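Refrigerated fleets weigh the case for electric standby at the depot

For operators of temperature-controlled vehicles, the hours a trailer spends standing still have become as much a matter of discussion as the hours it spends on the road. A loaded trailer waiting for its slot must be kept cold, and in most yards that means a diesel refrigeration unit running beside the building until a driver collects it.

Negi, a regional distributor of chilled and frozen foods, has spent the past two winters changing that arrangement at its Brallon depot. Of the 75 refrigerated trailers in its fleet, 61 can now be plugged into a mains supply while parked. We spoke to Carolina Mendes, who manages the company's fleet engineering, and to Ankit Vishwakarma, who runs the yard, about the work involved and what they would advise other operators to consider.

Ms Mendes explained that the project began with complaints about noise. The depot stands on the edge of a residential district, and its busiest loading period starts at four in the morning. "We had a good relationship with the people who live along the boundary, and we wished to keep it," she said. "Fuel was part of the calculation, certainly, but the first letter on my desk was about sleep."

Many of the trailers already had an electric motor fitted to the refrigeration unit. It had seldom been used. The sockets at Brallon had been installed for an earlier fleet, were too few in number, and stood at the wrong end of the yard. Drivers arriving late in the evening would park wherever there was space and leave the diesel engine running.

"It would be unfair to blame the drivers for that," Ms Mendes said. "The equipment was on the vehicle, but we had given them nowhere sensible to connect it."

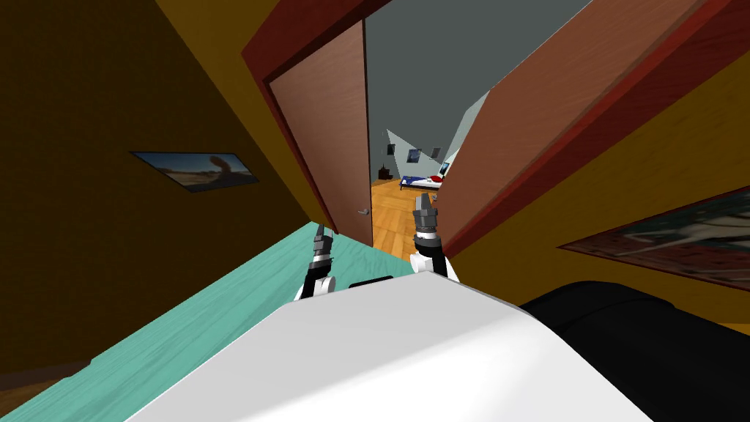
Mr Vishwakarma took a firmer view of the matter, and said that the company could have moved the old sockets years earlier had anyone in the yard been asked where the trailers were parked at night. He had drawn his own plan of the bays before the contractors were appointed, marking those which were full by ten in the evening and those which were generally left until last. The final layout follows it closely.

The electrical supply proved to be the slowest part of the work. The depot's existing connection could carry the cold store, the offices and a small number of trailers, but it could not carry a full row on a warm night. An application for a larger connection was made in March and the new supply was not available until the following winter. In the interval, Negi installed a load management system under the name Etomov, which staggers the start of each refrigeration unit so that they do not all draw their highest current together.

"When a trailer has been standing with its doors open, the unit works very hard for the first part of the hour and then settles," Ms Mendes said. "If twenty of them do that at once, you have a problem. If they take turns, the supply copes quite well."

The system gives priority to frozen loads and to any trailer whose internal temperature is nearing its permitted limit. Staff may override it from the yard office. Mr Vishwakarma said that this was done frequently in the first month and is now rare, although he retains the printed instructions by the desk for relief supervisors.
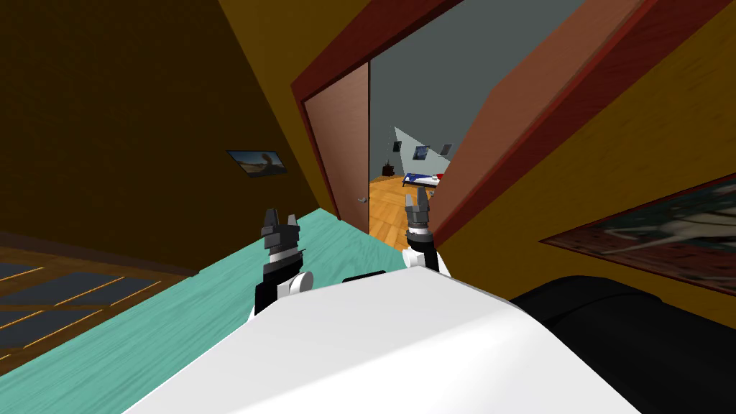
Maintenance has also had to be reconsidered. The diesel engines are now running for fewer hours, and the service intervals, which had been set by the calendar, were moved to recorded running time. The electric motors and their cables require an inspection of their own. Cables are checked at the start of each shift, and any with a damaged sheath or a loose plug is taken out of use until the electrician has seen it. In the first year the most common fault was a connector crushed by a trailer's rear wheels.

Negi later added hanging cable supports to the bays, which keep the plug at waist height. "I would fit those on the first day," Mr Vishwakarma said. "We saved a small sum by leaving them out and spent it again on connectors."

The question of a vehicle leaving while still attached was raised at the earliest safety meeting. Each tractor unit assigned to the depot now gives a warning in the cab if the trailer is connected to the mains, but vehicles hired from outside do not have this feature. For those, the yard holds the keys until the cable has been put away. Mr Vishwakarma acknowledged that hauliers had found the rule irksome. He does not intend to relax it.

On the matter of savings, Ms Mendes was cautious. Over one week in the summer the depot recorded 262 separate connections, and diesel purchased for refrigeration has fallen. Electricity charges have risen in the same period, and the benefit depends heavily on the tariff in force. She declined to give a payback figure and said that operators should be wary of borrowing one from another site. "Our yard is full at night, when power costs less. A depot that is full in the middle of the afternoon would see quite a different result."

The remaining trailers at Brallon are older units without an electric motor. They will not be converted – the company considers the cost too great for their remaining life – and are to be replaced as their leases end. Until then they are parked on the side of the yard furthest from the houses.

Negi's second depot, at Funen, is next to be considered. It handles a larger share of outside hauliers, whose trailers carry different types of plug, and Ms Mendes said that a survey of visiting vehicles would be completed before any trench is dug. The first counts will be taken on a Saturday, when the yard is at its fullest.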